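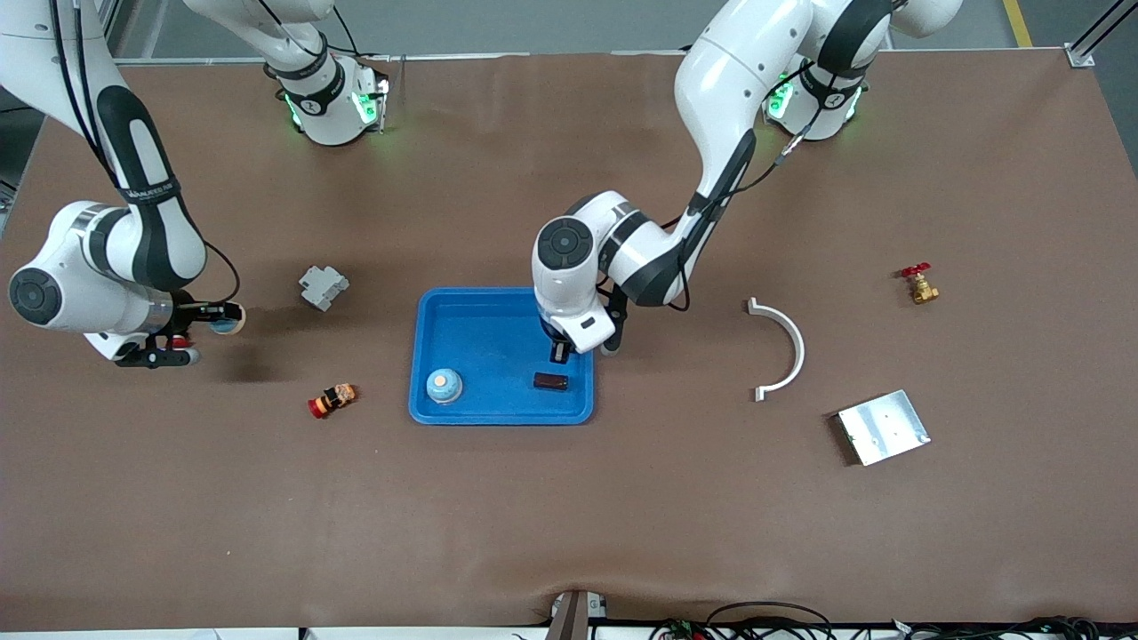 Figure 1. The work table with its brown covering and the blue tray in the middle.

Small Parts Sorting Table - Project Report
Costel Filip, second-year workshop course

1. Background

The course asks each student to improve one work area and report on what changed. I chose the table used for sorting small items before they are put away. When I started in December, the items were kept in one deep box, and anyone who needed something had to tip the box out and search. Things rolled off the table and ended up under the shelves.

The aim was to set up the table so that a mixed lot of small objects could be spread out, picked through and moved into a tray without losing any of them. My budget was 70.

2. Table surface

The bare tabletop was pale and slippery. I tried three coverings: a cotton sheet, a rubber mat and a brown covering from Wokport. The sheet moved whenever something was dragged across it. The rubber mat held things well but was too small for the table, and two mats side by side left a seam that caught the edges of flat items.

The brown covering was the one I kept. It is matte, so there is less glare from the ceiling lights, and bright colors show up well on it. It does wrinkle. I pulled it tight twice and there are still shallow creases along the lower edge. Light round items can stop against a crease, but they can be picked up from there without trouble.

3. Tray

I compared two trays, one from Grirnedia and one from Budero. The Grirnedia tray had high sides and square corners, and small pieces got stuck in the corners where fingers could not reach them. The Budero tray is blue plastic, shallow, with rounded corners and a raised rim. It was the easier one to empty.

At first I put the tray at the far end of the table. This meant a long reach for every item, so I moved it to the middle - with loose objects on the surface outside it.

4. Trial

The test lot was 300 small items borrowed from the Ulloa storeroom. I sorted the lot 5 times with the old box and 5 times with the new layout. The average with the box was roughly 700 seconds. With the tray in the middle it was shorter every time, although part of that is probably practice, as I did all the box runs first.

5. Problems and further work

The runs should have been done in mixed order. The covering also needs a better way of being held down at the front. Clips would be cheap, but they would stick up where people rest their arms, so I would try double-sided tape first. A second tray in another color would also be useful for items that have to go back to the storeroom.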